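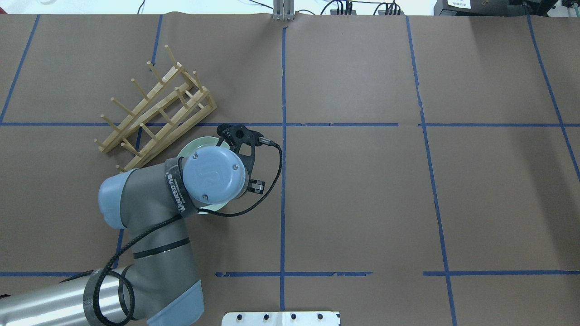
Robot Learning Laboratory
Unit 6 Handout: Placing a Plate in a Rack

Read before the Sunday review session. Bring your completed worksheet from Unit 5.

6.1 Purpose of the unit

Unit 5 dealt with picking up single objects from an open surface. Unit 6 turns to placement under tight limits. The task is to put a round plate into a wooden dish rack so that it stands between the pegs. The motion is short, but small errors in angle matter a great deal. A policy that performs well on pick-and-place with blocks will often fail here.

Students are expected to leave this unit able to state the task in writing, collect a usable set of demonstrations, train a baseline policy by imitation, and report results in the standard form used by the course.

6.2 The task in three phases

Grasp. The gripper closes on the rim of the plate. A grasp too near the edge lets the plate turn between the fingers. A grasp too deep leaves no room above the pegs.

Carry. The arm lifts the plate, turns it upright, and brings it over the rack. The plate should reach its final angle before it comes down among the pegs.

Insert. The plate is lowered into a slot and released. The gripper then opens and withdraws along the line of the slot. Sideways motion at this point is the most common cause of a knocked rack.

6.3 The grid and the starting layout

The table is divided into cells with blue tape. The cells serve to record where the rack stands at the start of each episode, and to spread the starting positions evenly between training and test. Enter the cell and the approximate direction of the rack in the log before the arm moves. Where the rack crosses a tape line, enter the cell that holds the larger part of it.

Do not use the tape as a target for the policy. Groups in earlier terms placed the rack in the same cell throughout and obtained results that did not hold once the rack was moved.

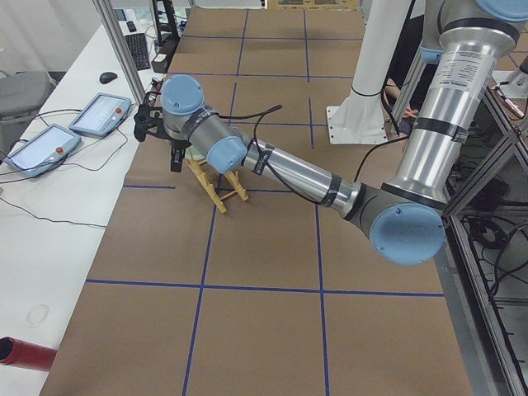
Why is the rack moved between episodes when the plate could simply be taught to one fixed position?

A fixed position can be solved by replaying a recorded path, and a score earned in that way says nothing about whether the policy uses its camera input. Moving and turning the rack forces the policy to find the slots from what it sees.

6.4 Data collection

The course data set, named Dramen, holds 567 demonstrations of this task. Of these, 60 are set aside for testing and must not be used in training or in choosing settings. Each group adds 34 demonstrations of its own. Store them in a separate folder and do not merge them with the main set until the instructor has checked the log.

A demonstration is kept if the plate ends upright in a slot and the rack has stayed within its starting cell or cells. A demonstration with a pause or a second attempt may also be kept, provided it is marked as such. Recovery from a poor first approach is useful to the learner. Episodes in which the plate is dropped go in the failure folder and are used in Unit 7.

6.5 Baseline and comparison

The baseline, Homley, predicts one action at each time step. The second method, Nutura, predicts a short sequence of actions and carries out the first part of it before predicting again. Both are trained for 4000 steps on the same data with the same image size. Change no other setting in the first run.

Students should expect the largest gap between the two methods in the insert phase.

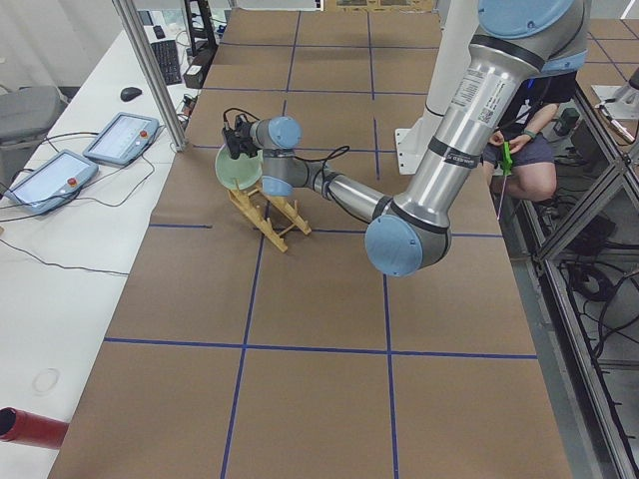

Small errors made by a single-step policy add up as the plate nears the pegs, and the views it meets there become less and less like those in the demonstrations. Predicting a sequence tends to give a steadier descent. The cost is a slower response when the rack shifts after contact, and reports should discuss both effects.

6.6 Scoring

Grasp completed: one point
Plate upright over the rack: one point
Plate released in a slot: two points

Report the mean score and the full-success rate separately. State the phase in which each failed trial ended. A trial stopped with the emergency stop scores only the points already earned.

6.7 Reading and written work

Read the Tzavaras notes on compounding error, sections 2 and 4. Submit one page comparing the two methods, with the trial log attached. Late logs are not accepted.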